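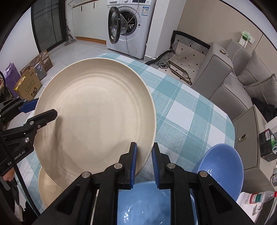
Joseph, 7 Aug 2025

Progress note to the Retier fund, second installment. Written by Rajeshwari Venkataraman for the Metonero home manipulation project. Sorry for the short form, the long version goes out with the budget sheets.

Main thing this period was the demonstration visit. Two from your side, plus Demyd Horobets and me. Everyone fit, just. Ran a bit over two hours including the talking.

What was shown. Table clearing with the hand-held grippers, one in each hand, plates and bowls on the plaid cloth. The big speckled plate is the one we get asked about most. It has a pattern of concentric ridges, and held up on edge it wants to swing. The blue pads grip it low on the rim, one finger on each side. Demyd talked through the approach: come in from below, close slow, don't lift until both pads are seated. Then visitors tried it. First-timers squeeze too early, same as we did in May.

Bowls went better than plates. Glossy ones are still a problem for the tracking, reflections confuse it. Known issue, on the list, no fix yet.

Where the numbers stand. Target for this grant is 3,000 accepted table-clearing runs. We have 1,590 accepted as of this week. Another 253 were rejected on review, mostly lost tracking, a few where the operator stopped half way. We are a little behind the schedule in the proposal. Reason is simple, we lost most of May to the cable problem (see last note) and did not catch up all of it. At the current pace we finish inside the grant period but without much slack.

Questions from the visit, with answers as given on the day or since:

Why a lived-in apartment and not the lab? Because the lab table is always the same height, same light, same background. Demyd has the comparison, it goes in the long report. Short version is that a policy trained on lab runs alone did badly once there was a sofa and daylight from a glass door in view.

Can a new person be trained quickly? Yes, a morning. The first 200 runs from any new operator get checked one by one, after that we sample.

Does it need two grippers? For plates that size we think so. One can hold, the other steadies or clears what's in the way. For cups and cutlery one is enough and we may split the task list that way.

Any breakage? One bowl since the start of the project, none at the visit.

What happens to the runs after? Go to Grornico for labeling, come back to us in around two weeks. This is the slowest link right now. We have asked them for a fixed weekly return, waiting on an answer.

Feedback we took. Visitors wanted to see a failure on purpose, not only good runs. Fair, we should of planned that. Next time we will do a set with a bad grasp and show how it gets flagged. Also asked for a one page sheet to take away. Draft exists, needs a better diagram of the linkage.

Spending is within plan. Spare finger pads cost more than budgeted, they wear at the tip where they meet a plate rim. Travel came in under so it evens out. No request to move money between lines at this point.

Next period:
- second apartment, lease agreed, keys not yet in hand
- new pads, two hardnesses, compare on the heavy plates
- stacking added to the task list (plate on plate first, bowls later)
- tracking test on glossy dishes with the blinds down
- one more open session, smaller group, date to be agreed with you

Need from Retier: a decision on whether stacking runs count toward the 3,000 or seperately. We would prefer that they count. Please let me or Demyd know before we set up the second apartment, it changes how we plan the operator shifts.

R. Venkataraman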